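The Orange Pouch and Other Desk Matters

A gallery by Laurier Grewal
Posted Wed 19 September

Every household has a pencil problem. Ours was that we owned plenty of them and could never find one, except in April, when taxes are due and they all turn up blunt. I have written before on this site about the cutlery drawer (677 words, and my sister read nearly all of them), so it seemed only fair to give the writing things their turn.

The pages that follow concern one pouch, one pencil, one pen, some alphabet blocks and a very patient tabletop. If you came for the article on gutters, it is still in the menu on the left, where it has been ignored for years.

I should say that I have tried the alternatives. There was the mug, which filled with coins. There was the Van Loon desk organizer, a wedding present with 11 compartments, each slightly narrower than whatever you wanted to put in it. There was a tin that shut so well it became a permanent archive. A soft pouch with a zipper has no compartments and no ambitions, and I have grown fond of it.

1. The pouch, at full stretch

Bright orange, a little wrinkled on top, with a dark band along the lower edge. Pulled tight from both ends it tapers slightly, like a fish that has been told to stand up straight. I picked the color on purpose. My last pouch was gray and lived on a gray couch, and I think you can guess how many weeks that went on. 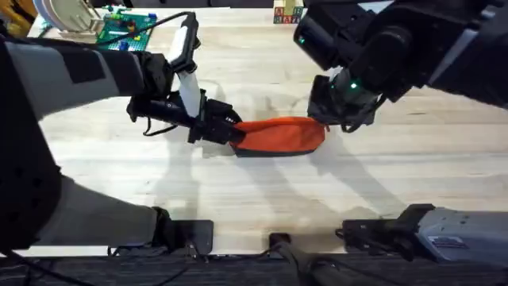 2. The pencil

Also orange. My wife says this is taking things too far. My position is that a matching set is a sign of character, and that she is free to store her own pencils in the Van Loon.

I used to be loyal to a mechanical pencil from Alteck, which came with a clip, a spare eraser and a leaflet in 24 languages explaining how to get the lead out. I never did get the lead out. A plain pencil asks less of a person. You hold it at a slant, point it at the thing and press.

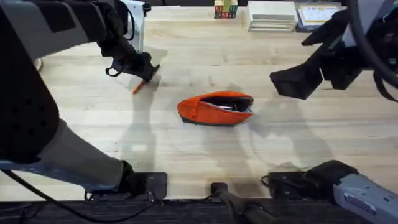
The question of which way up a pencil should be stored has split better families than mine. In a mug, point up, it stabs you. In a mug, point down, it snaps. In a pouch it lies on its side like the rest of us after lunch, and the worst it can do is scribble on the lining. I once spent a whole evening on the Guvudum message board reading arguments about this. There were 1044 replies, and the last one was a man asking if anybody wanted to buy a canoe.

3. The far side of the table

Any tidying job has a frontier, and on this table it runs along the far side. Over there are the wooden alphabet blocks, stacked up with a red A and a blue B on show, and a pale wooden box with a layered sort of side that I would describe as either slats or panels, depending on the mood I'm in.

The rule for the frontier is that things may wait there until the small stuff is sorted. It's a good rule. I have known things to wait there through two presidents.
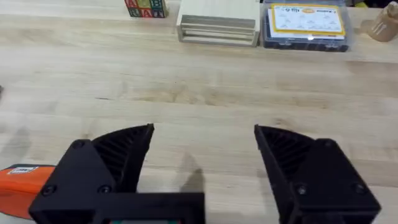 Blocks, by the way, are the easiest thing in the world to store, and people still manage to get it wrong. They stack. They were born to stack. Throwing them into a bag is a kind of insult, and it also means you will find the Q with your bare foot at six in the morning. Put them in a low pile against something solid and leave them alone. If they happen to spell a rude word, give them a quarter turn before company comes.

As for the tabletop, I like a pale one with a bit of grain. Small things show up well against it, crumbs included, and a few knots and marks take the pressure off. The first scratch on a perfect table is a tragedy. On this sort it's just one more line going the same way as the others.

4. The pouch at rest

Flat on the wood, rounded at both ends, with the little zipper pull sticking out on the right. Close by is a small pen with an orange tip, because I am nothing if not consistent. It stands upright, an achievement I have never managed with a pen on any table in my own career.

Pens are the difficult members of the family. A pencil will forgive you for leaving the zipper open. A pen will roll off, go under the radiator and come back in the spring with a layer of felt on it.

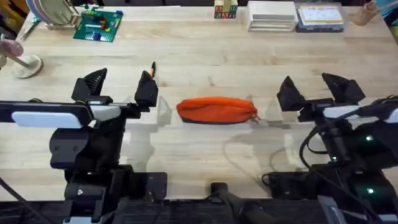

My advice on zippers is short. Open it all the way. Most people open a pouch by a third and then try to post things through the gap like letters, and then they write to me complaining that pouches don't work. All the way open, things in, all the way shut. If it won't shut, you own too many pencils, and the Histotstead thrift shop takes them on most mornings (they don't take desk organizers, I have asked).

Next gallery: the drawer with the batteries in it. I've been putting that one off since the flashlight business.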